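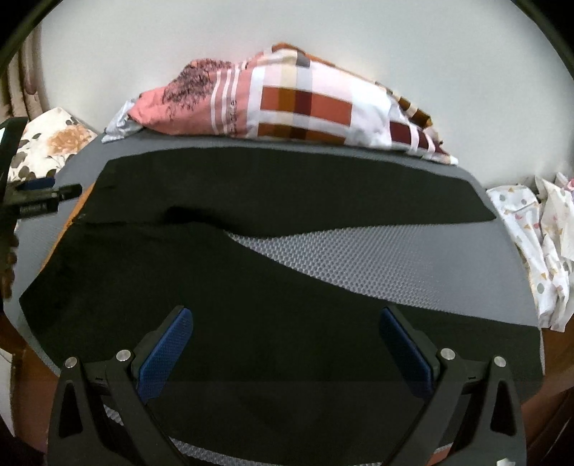 Raner Padded Folding Mat

Home > Laundry and Clothing Care > Folding Surfaces

Gray, mesh top, rounded corners
Item 858

The Raner is a padded surface for folding clothes. It sits on a table, a bed or the top of a washer, and gives you a flat place to lay out trousers, shirts and towels before they go in the drawer. The gray mesh top has small raised cells, so cloth stays where you put it while you line up the legs or sleeves. Dark clothing shows up well against the gray, and you can see the outline of a pair of black trousers without much trouble in a dim laundry room.

Details

Top: gray polyester mesh over foam
Length: 84 cm
Maximum load: 80 kg
Corners: rounded
Underside: non-slip backing
Use: indoors, on any level surface
Supplied with: one mat, one storage strap

Folding trousers on the mat

1. Close the zipper and empty the pockets.
2. Lay the trousers flat with the waistband to one side and the legs toward the other. Long legs can go on at a slant.
3. Smooth each leg from the waistband down. Press out any raised fold where the legs meet, or it will set as a crease across the seat.
4. Bring one leg over the other and match the side seams.
5. Fold the hem up to the waistband, then fold once more for a drawer or twice for a suitcase.

Black cotton picks up lint. Run a lint roller over the mesh before you start, then over the trousers once they are flat.

Can I iron on it?

No. The foam is not rated for heat, and an iron will flatten the cells in the mesh. For ironing, see the Komell tabletop board, which has a cotton cover and takes a standard iron on any setting. Clothes should be cool and fully dry before they go on the Raner.

Cleaning

Vacuum the mesh with a soft brush head. For marks, use a damp cloth and a little dish soap, then wipe again with plain water. Leave the mat flat until it is dry -- overnight is usually enough. Do not machine wash, bleach or tumble dry. The cover does not come off.

If the mat has been stored rolled up, the ends may lift at first. Leave it on a flat floor for a day with a few books on each end.

Storage

Roll the mat with the mesh side out and close the strap. It can stand upright in a closet. Do not keep it folded in half, as the foam can take a permanent line down the middle.

Goes with

Baran drawer dividers -- set of adjustable dividers for folded trousers and knitwear. They fit most dresser drawers and cut down with scissors.
Komell tabletop board -- for pressing before you fold.
Ulanik hanging bar -- for trousers you would sooner hang than fold. Wall mounted, screws included.

Ordering and delivery

The Raner ships rolled in a cardboard tube. Orders placed before noon go out the same day, Monday to Friday. Saturday orders go out at the start of the next week. Laundromats and tailoring shops ordering 200 or more should use the trade form for a quote. Trade orders are sent flat on a pallet and need someone there to sign.

Returns

Unused mats can be returned in the original tube. Keep the strap with it. We can't take back mats that have been ironed on or cut to size.

Spare parts

Replacement storage strap, gray or black
Replacement non-slip backing, self-adhesive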